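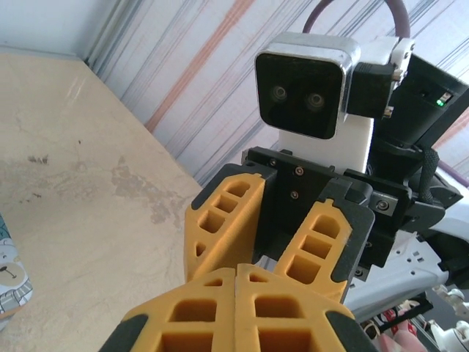

Welche Härte hat das Leitungswasser in Dramedell, und reicht dafür der kleine Enthärter?
Gemessen wurden 38 °fH am Hausanschluss; der kleine Enthärter ist dafür zu knapp ausgelegt.

Hallo Liste,

Ergänzung zu Etelkas Frage von heute Morgen.

Etelka Dudás schrieb:
> Das Haus ist von 1975, Steigleitung verzinkt. Der Installateur
> will die Anlage vor den Filter setzen. Ist das zulässig?
> Und wie oft muss regeneriert werden?

Filter immer zuerst, dann Enthärter. Bei verzinktem Rohr nicht auf null enthärten – Verschneidung so einstellen, dass eine Resthärte bleibt. Regeneration nach Durchfluss steuern, bei mir alle 3000 Liter. Zusätzlich zwei Absperrventile und einen Bypass vorsehen, sonst steht bei jeder Wartung das ganze Haus trocken.

Das Datenblatt von Szűcs habe ich seit März hier, schicke ich auf Anfrage direkt.

Gruß
Hajnalka Dobos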